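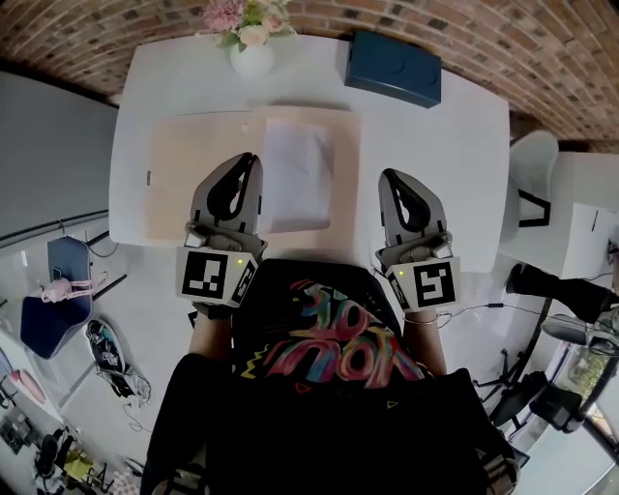

Likano 5.2 released

Likano 5.2 is available from the package registry from Wednesday. It is a minor release with no breaking changes to the public API, although two configuration options have been deprecated and will log a warning on start-up.

The main change is in the row cache. Earlier versions rebuilt the whole cache whenever a filter was applied, even if only one column was affected. The cache is now split by column, and only the columns named in the filter are rebuilt. In our own benchmark, a sheet with 150 columns redraws in 415 milliseconds after a filter change. Sheets that use merged cells still take the old path — this will be dealt with in a later version.

The Tovard export module has been rewritten in TypeScript. Date cells are now written with their time zone, and empty cells at the end of a row are kept. If your import scripts depend on the shorter rows, set trimTrailing to true in the export settings.

Fixes in this release:

Pasting from a sheet with hidden columns no longer shifts values to the left.
The context menu closes when the grid loses focus.
Column widths are restored correctly after undo.
The Mensah theme shows the selected row when high contrast mode is switched on.

The deprecated options are cacheMode and legacyFilter. Both still work as before and will be removed in the next major version. The migration notes list the replacement for each.

Thanks to Bence Sárközi for the Hungarian translation and for the report that led to the paste fix.

Users of the Kastau wrapper should update the wrapper first, then the core package. Installing them the other way round gives a peer dependency error — the grid will still load, but sorting is disabled until both versions match.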